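Speaker notes: "Clean enough for whom?"
Housekeeping supervisors' day, Stostthorpe, Saturday, after lunch

Slide 1. Say hello, keep it short. They have just eaten. Mention that I ran floors at the Van Wyk for years before I ever stood at the front of a room, so I am allowed to be rude about checklists.

Slide 2. The checklist. Hold up the Namlow one, all 246 lines of it. Ask who has ever read one to the end during a real shift. Wait. Someone will put a hand up. Ask them how long they had for the room.

Line 8 says "floor: inspect". Line 9 says "floor: clean". I have never understood what anybody was meant to do differently at line 8. Let them laugh if they want to, then move on.

Slide 3. The claim I was sold. A trainer told us that a good attendant "reads the room from the door". I used to repeat this. I now doubt it. From the door you read the bed, because the bed is big and white and it's what the guest sees first. If the duvet is on and the pillow is up, your brain ticks the room off. I have passed rooms I should have sent back, and so has everybody here.

Slide 4. The scoring app. Be fair to Vumeo, it does save paper. But a score out of 1000 for a bedroom? What is the difference between 912 and 915? I asked. I was told it was "granular". Don't go on about this, Vusumuzi Matlala is speaking after me and he likes the thing.

Slide 5. Big rubbish, small rubbish. Put the picture up and say nothing for a bit. Let them look at the floor.

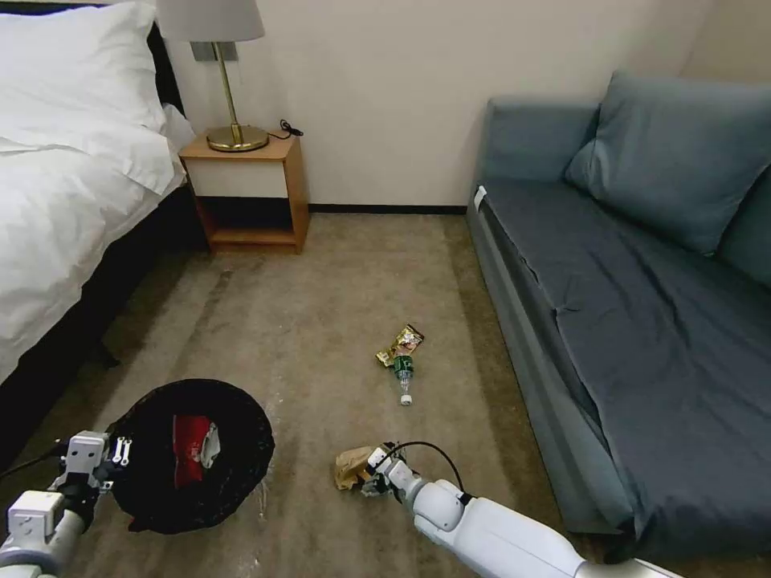

Thandeka Shezi

Ask for the first job. They will all shout bottle and wrapper. Fine, pick them up, it takes no skill at all. Then ask who spotted the white bits on the carpet by the black bin. Those are what I would expect to be missed, and they need the vacuum, with the bin moved out of the way first.

Then the sofa. The seat cover is wrinkled and there's a tag sticking out at the front corner. Does that matter? I don't know. I'd tuck it in. I'm not convinced any guest has ever complained about a tag, and I would like to see the evidence before it becomes line 247.

The open shelf on the nightstand is empty. Good. Still gets a wipe.

Slide 6. What I'd try instead. Floor before bed, for 4 weeks, on one corridor. Somebody else checks, and they don't know which corridor it is. If it makes no difference, drop it and tell me so.

Questions. If they ask about carpet powder, the answer is no.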